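Cleaning plush dog toys: which tips hold up and which to skip
Household Tips, Monday, June 21, 2021
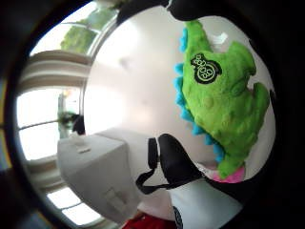 Green plush dog toy with a fringe of blue spikes. Bumpy fabric like this holds on to dirt.

Every few months the same advice on washing dog toys does the rounds, usually copied from one page to the next with the spelling mistakes intact. Vinegar fixes everything. The freezer kills everything. A tennis ball in the dryer makes it all fluffy again. I have two terriers and a basket of chewed animals by the back door, so I've tried most of it, and I'm not convinced by half.

Read the label, if there is one

Fine advice, except that the first thing any dog of mine does is remove the label. If yours has survived, follow it. If it hasn't, treat the toy as you would a wool jumper you're fond of: cool water, gentle cycle, mild detergent, no tumble dryer. "Surface wash only" is a common instruction and I ignore it on anything that has been in a mouth. Wiping the surface of something that has been soaked through with dribble is a waste of a cloth. The toy may come out lumpy. I would rather have it lumpy.

The freezer trick

Bag it, freeze it overnight, germs gone. So they say. Freezing will finish off dust mites if you leave things in long enough, and chewing gum comes away more easily when it's hard, but plenty of bacteria sit out a night in the freezer perfectly well and carry on afterwards. It does nothing for mud either. You end up with a cold dirty toy next to the peas.

Vinegar

A splash of white vinegar in the rinse does help with smells, I'll grant that. It isn't a detergent and it won't shift grease. Never mix it with bleach, which gives off a nasty gas, and I'm still surprised how many pages list the two one after the other without a word about it. Skip fabric softener as well. Dogs chew what you put in the fabric.

Bumpy and nubby fabrics

These are the worst to clean and the ones the dogs like best. Dried mud packs down between the bumps and a machine wash on its own just spreads it about. Let it dry out completely, then go over it outdoors with an old nail brush, working in small circles, before it goes anywhere near water. Rows of soft spikes or tabs want doing from both sides. Check the stitching at the base of each one while you're there, as that's where mine always start to go. A loose tab gets sewn back down with doubled thread or snipped off altogether, and the hole closed.

Anything with a printed patch, turn it inside a pillowcase and knot the top. I used to buy mesh bags. The Stument one lasted until October and then the zip went, and the pillowcase has never let me down.

Strong colours

Wash bright green, pink and red on their own the first time. The "colour catcher" sheets may well work but so does a bucket. Put the toy in cold water for half an hour and look at the water. If it's tinted, do it again before it shares a drum with anything you like.

Squeakers

People ask whether the squeaker will survive. Some do, some don't. Squeeze the water out slowly with the toy held squeaker side down, and don't wring it. A waterlogged squeaker makes a sad wheezing noise for a day or two and then usually comes back, to the dog's great joy and nobody else's.

Drying

More toys are ruined here than in the wash. The outside feels dry by teatime and the middle is still sodden, and a week later you've got that sour cellar smell and you're blaming the detergent. Press it in a towel, stand on the towel, then peg the toy up somewhere with moving air and leave it two full days. Turn it once. The tennis ball business I tried on four separate occasions and could see no difference at all, apart from the racket.

When to stop

Stuffing showing, seams split more than a finger's width, bits missing that you can't account for: bin it. I've read the guides to restuffing with old tights and I think they're asking for a vet's bill.

From the postbag

Gunhild Bjarnason of Starnholm writes that she hand-washes hers in the bath with dog shampoo, on the grounds that it's meant for dogs in the first place. I was ready to scoff but I tried it and it rinses out well, though it takes a lot of water. She also swears by drying them on top of the boiler. I'm less sure of that one, and wouldn't put anything foam-filled there.

Next time: lint rollers, and whether a damp rubber glove is any better on a sofa.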